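Fixed Income Data Analyst (Rates)
Grimell, Viltudville office

Grimell supplies end-of-day and intraday bond pricing to pension funds, insurers and small dealers. The rates desk covers 1329 government and agency issues. We are hiring one analyst to maintain the yield curves built from those prices.

The post reports to Tanvir Munasinghe, head of rates data. It is permanent and full time, with a start date in May.
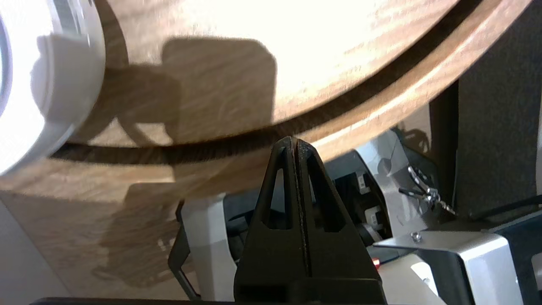 Curves are rebuilt four times per trading day. The first build is due at 7:15 a.m. and the last at 5:30 p.m. Analysts work one of two shifts, early or late, and swap every two weeks.

Duties

- Review price exceptions flagged by Lorkden, our in-house validation system, and accept, override or reject each one.
- Maintain the bond reference file, including coupon schedules, day count and call dates.
- Answer client price challenges within two hours of receipt.

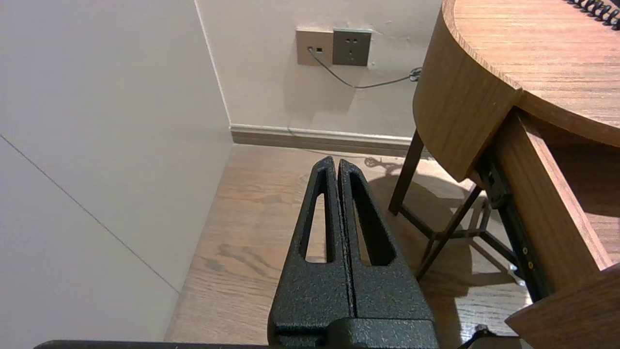

Requirements

- Two or more years in bond pricing, valuation or a middle office role.
- Working knowledge of duration, convexity, spline fitting and bootstrapping.
- SQL and Python. You will be asked to read and correct existing code.
- Clear written English for client replies.

Experience with inflation-linked bonds is useful but is not required. 443 of the covered issues are inflation-linked, and training on the index lag method is given in the first month.

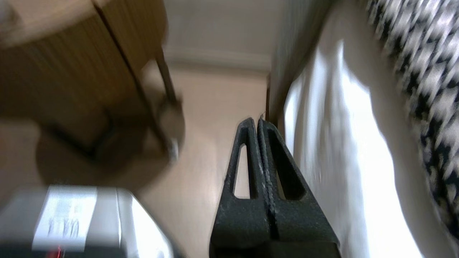
Shift pay is added to base salary for early weeks. Remote work is allowed two days a week after probation, which lasts six months.

How to apply

Send a resume and a one-page note on a pricing error you found and how you traced it to Karthik Dewan, quoting reference 727. Cover letters are not read.
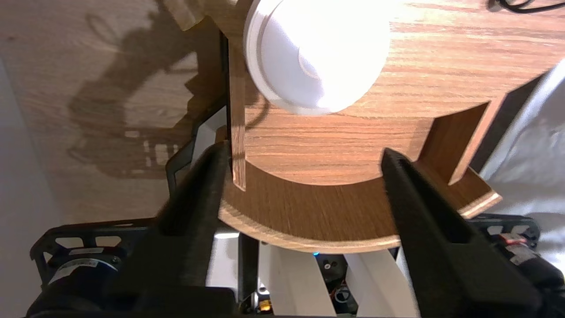

Selected applicants take a 90-minute practical test on a sample file of 1000 prices, followed by one interview with Tanvir Munasinghe and Alasdair Rankin. Travel costs to the interview are refunded against receipts.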